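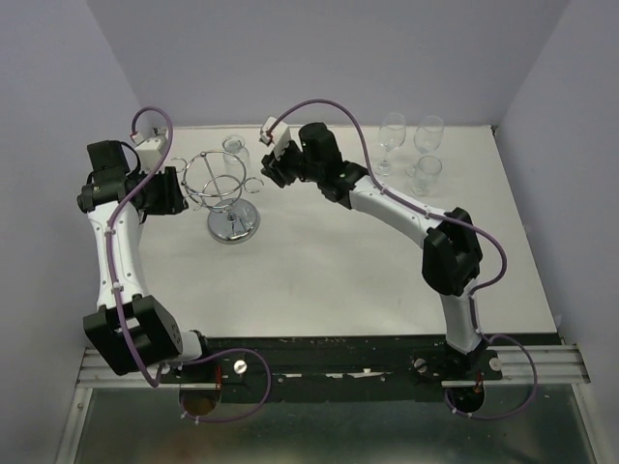 Hard water leaves calcium and magnesium behind wherever a drop dries. On glass the deposit shows as a gray film, and on metal as a dull patch with a hard rim. Film that has been through many wash cycles is difficult to judge against a dark counter or under a cabinet light, so inspect glassware and dishes over a light, plain surface with light, plain walls behind it. A white tabletop with pale gray walls on three sides is close to ideal. Turn the piece slowly and look through it at a low angle. Scale comes off with acid. Etching does not come off with anything, and there is no point in spending an evening on it.

Telling scale from etching

Put one drop of white vinegar on the cloudy area and leave it for 3 minutes. Wipe and dry. If the spot is clearer than the glass around it, the film is mineral and the whole piece can be treated. If there is no change, the surface has been eaten by detergent or by very soft water at high heat. Etched glass often has a faint rainbow look when dry.

Soaking solution

Citric acid powder is cheaper per batch than vinegar and has less smell. Dissolve 20 grams in one quart of warm water. For heavy scale, double it. Going past that saves very little time and is harder on metal trim.

Soak plain glass for half an hour, then rub with a soft cloth. Do not use this on:

Gilded or painted rims
Marble, limestone or terrazzo, including the counter under the bowl
Aluminum pans and trays
Cast iron or carbon steel
Natural pearl or bone handles

Never combine any acid with chlorine bleach. Rinse out bowls that have held bleach before mixing a new batch.

Kettles and coffee makers

Fill the kettle to the normal line with the same solution, bring it just to a boil, switch off and let it stand 20 minutes. Pour out and boil 2 changes of clean water. Flakes that remain on the bottom can be loosened with a wooden spoon. Steel wool leaves scratches, and the next layer of scale grips the scratches.

Drip machines should get half the tank of solution, a pause of ten minutes, then the other half. Check the manual first -- a few makers void the warranty for anything other than their own descaler.

Faucet aerators

Unscrew the aerator with a rag wrapped around it so the pliers do not mark the finish. Lay the parts out in order on a towel. The screen and the flow disk go in the solution, and the rubber washer stays out. A worn washer is a more common cause of drips at the aerator than scale is, so replace it while the part is off.

Drying and storing stemware

Most spotting on wine glasses happens after the rinse. Rinse in the hottest water the hands will stand, shake once, and dry with a lint-free towel while the glass is still warm. Hold the bowl when drying the bowl and the foot when drying the foot. Twisting one against the other is how stems break.

Glasses can then be hung by the foot on a stand or an under-shelf rack. Hanging keeps dust out of the bowl and lets the last moisture drain past the rim. Leave a finger's width between bowls. Wipe the stand itself once a week, as polished metal spots just as readily as glass and the drips land on its base.

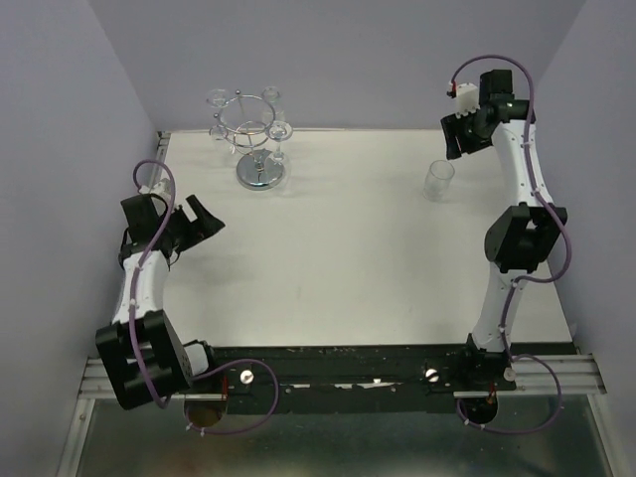
Dishwasher settings

Test strips give hardness in grains or in parts per million. One grain is 17.1 ppm. If the machine has a built-in softener, set it from the strip reading and not from the factory default. If it has none, keep the rinse aid topped up and raise the dose one step at a time until the spots stop. Streaks with a bluish tint mean the dose is too high.

Salt goes in just before a cycle is run, never after. Spilled brine left sitting on the tub floor will pit stainless steel -- even the better grades.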